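3. The kitchen as a place to put things

3.1 Why I looked at a toy kitchen at all

I came to this study sideways. My real interest is in where people keep the things they cook with, and I'd spent most of a year going through notes from grown-up kitchens when I noticed how often parents mentioned, in passing, that the play kitchen in the next room was tidier than the one they cooked in. One mother told me she had moved her own spoons on to the wall after seeing how well it worked for her four-year-old. I wrote that down, thought it was sweet, and forgot it. Then I heard a version of the same story from a father in a different town, and I stopped forgetting it.

So this section deals with small kitchens, and with one question about them: when everything is at a child's height and there's hardly any worktop, what ends up on the surface, what ends up on the wall, and what ends up on a shelf? I've left out play kitchens that are mostly cupboards, because with those you can shove the lot behind a door and there's nothing for me to look at (a perfectly good way to tidy, by the way, and it's how I do it at home).

3.2 What people told me

The written answers came through the Tultari questionnaire, which I'd already been using for the full-size kitchens, with the wording softened a bit for play. After I threw out the blanks and the doubles I had 1,164 usable replies. I read all of them, which took most of January and a great deal of tea.

I sorted the replies by what I call resting places. A resting place is wherever a thing goes when the game is over and someone has said "right, tidy up". It can be the proper place or just the place it always lands. I made no attempt to separate those two, and I'm still not sure I could. A pot that lives on the stove lives there whether or not anyone decided it should.

Pots gave me the least trouble. People wrote "on the hob" over and over, sometimes with a little defensive note that there wasn't anywhere else. Spoons were far more interesting! They were in the pot, in the sink, in a jug, under the sofa, down the side of the oven, and quite often hanging up. The families with spoons on the wall wrote the longest answers of anybody, and they were proud of it. Several said the child could put the spoon back alone, well before the same child could be bothered with a drawer. I believe them, though I'd point out that people don't usually write to a stranger about the nights when it all went on the floor.

Shelves were mixed. A shelf above the worktop is lovely for whoever arranges it and a bit of a nuisance for whoever is small. Things put up there tended to stay up there. A few replies called it "the shop", meaning the child would ask for items from it and be handed them, and I rather liked that, so I've kept it as a label in the tables.

3.3 The arrangement I used as my model

For the hands-on part I wanted a layout with all three resting places close together, so that reaching from one to another would be a matter of an arm's movement. I'd read the Flesten planning notes for small kitchens and borrowed their rule of thumb that the thing you stir with should hang within sight of the thing you stir. Figure 1 has the relevant corner: the stainless steel pot on the black stovetop, the pale wooden spoon against the white tiles, and the shelf with its wooden edge over at the right.

I can't claim this is how most families have theirs. Plenty of replies described a plain back panel or a sticker of tiles, and in a good few the kitchen simply stood against the bedroom wall. I do think the tiles help, though. A wooden spoon shows up well on white, and if you're asking someone to remember where a thing goes, it's kind to make the thing easy to spot.

One small point about the stovetop. The burners are thin white circles on black, and I've come to think those circles do more tidying than any label. In the replies, parents kept saying that the pot "goes on the ring". A circle is a very clear instruction to a child. I looked for the same idea in the full-size notes and found almost nothing, apart from one man who draws round his kettle.
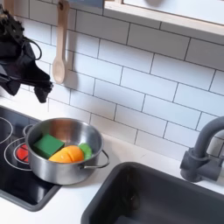
Figure 1. Stove, wall and shelf in the model play kitchen, with the pot and the hanging spoon.

3.4 Things I'd do differently

I should have asked about lids. I didn't, and 15 people told me about lids anyway.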